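4.2 Wear, ownership and the reluctance to discard

Reusable drinkware is bought, as a rule, in order to stop buying drinkware. The 47 households in our sample owned 491 reusable vessels between them when the inventory closed in November, which suggests that the plan has run into trouble. Most of these vessels lived at the back of a cupboard. A smaller group did nearly all the work, and it is this group that looked the worst.

We coded surface wear on painted metal bottles using the four grades set out in Section 3: clean, marked, chipped and bare. The marked grade covers scratches, scuffs and pinpoint chips that leave the overall color intact. Bottles of this grade had usually been replaced at least once, in the sense that a newer bottle had been brought home and then ignored. Figure 4a shows a cream-colored bottle with scratches low on the body and small dark specks toward the shoulder, which both coders placed in the marked grade without discussion, a rare event in this study.
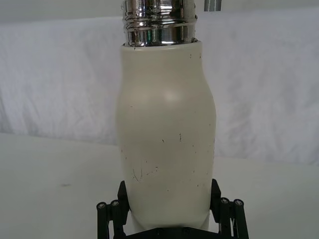 Hajnalka Szénási, interviewed at her kitchen table, objected to the whole scale. In her view a bottle had only two conditions, leaking and not leaking, and anyone who needed four had too much cupboard space. Several other participants came close to this position, although they tended to reach it after apologizing for the state of their bottles. The apology was offered for scratches and almost never for smell, a subject on which the interviewers would have welcomed some contrition.

Owners explained wear by place. Low scratches were put down to keys, sinks and the floors of cars; damage near the neck was blamed on other members of the household. We have no means of checking these accounts and report them as given. The scale itself says nothing about cause, and two scratches of the same length are coded alike whether they came from a mountain or a dishwasher rack.

Plastic tumblers were a different matter. They were seldom described as belonging to anyone, had rarely been chosen, and in many homes could not be traced to a purchase at all. Participants remembered the price of a bottle to the dollar and could not say in which decade the tumblers had arrived. One set was dated to 2000 on the strength of a birthday party. The red translucent tumbler in Figure 4b is typical of the form, with a round open rim and a slight taper toward the base, and the form appears to have reached every kitchen we visited without any effort on its part.
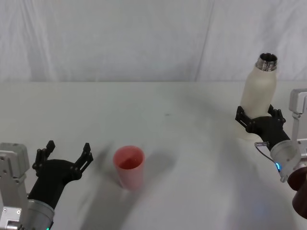

Fadwa Hegazy put it more kindly: you lend people the tumblers, she told us, and you do not lend them your bottle. Her distinction held across the interviews and we adopt it in what follows, using "lent" and "kept" for the two classes. Kept vessels attracted stories and lent vessels attracted guests. When asked which they would throw out first, participants generally named the tumblers, and then put them back in the cupboard in case people came over.

Figure 4. Drinkware forms discussed in the text. (a) Painted bottle, wear grade "marked." (b) Plastic tumbler, ungraded.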